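19 January

Trasholm cell, two-arm table

Continued with the speed limit between the two arms. Yesterday the planner still refused every goal where the grippers come close together, so I changed the minimum distance in the collision check from 100 mm to 38 mm, only for the pair of gripper links. All other pairs keep the old value.

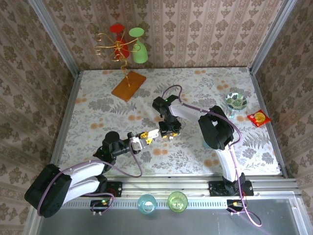
Wollholm Group, Motion Planning and Control

With the new value, planning for both arms takes 65 ms in the middle of the table. I did not touch the velocity scaling. The glasses at the front rail are not in the collision model yet, and the wire stand is only one large box, so please do not send goals near the back left.

Next point was the wrist camera. The Direo driver gives the image with its own clock, and I had compared it with the joint states directly. This was my mistake. The offset is 12 frames after start and then it stays constant, so one correction at startup is enough.

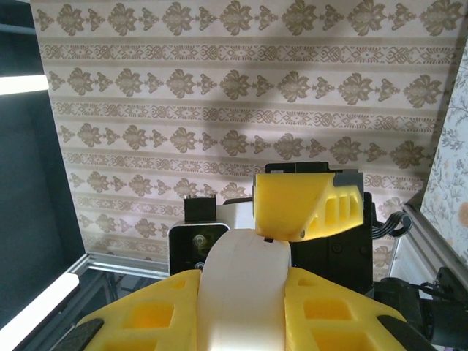 Wrist view, yellow fingers at the bottom, the other hardware against the wallpaper.

The wallpaper pattern repeats, and the feature matcher likes it too much. It finds many good matches which belong to the wrong row. I masked the walls using the known cell geometry and now only use points on the tablecloth. 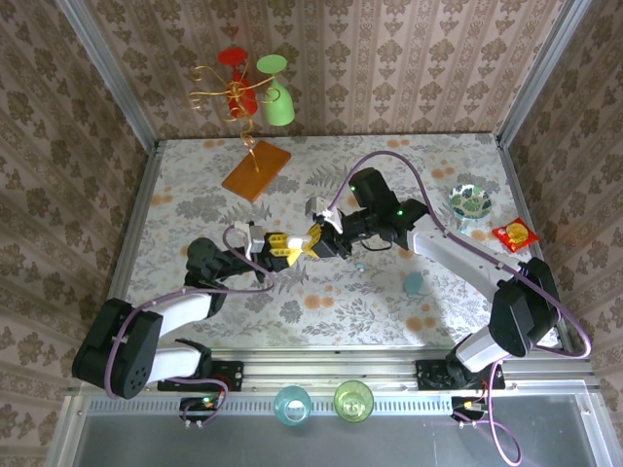 The mask is in the config of the Khổng branch, not in main. I want to merge it when the left arm has the same file. Also the log writes the joint names twice, it is ugly but harmless.

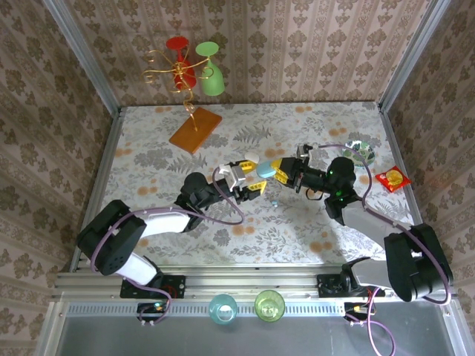
Both grippers at the light-blue object, fixed camera.

Open: grasp state should come from finger position and motor current together. Position alone gives a false "closed" with soft things. Replace the box around the stand with a proper mesh before February.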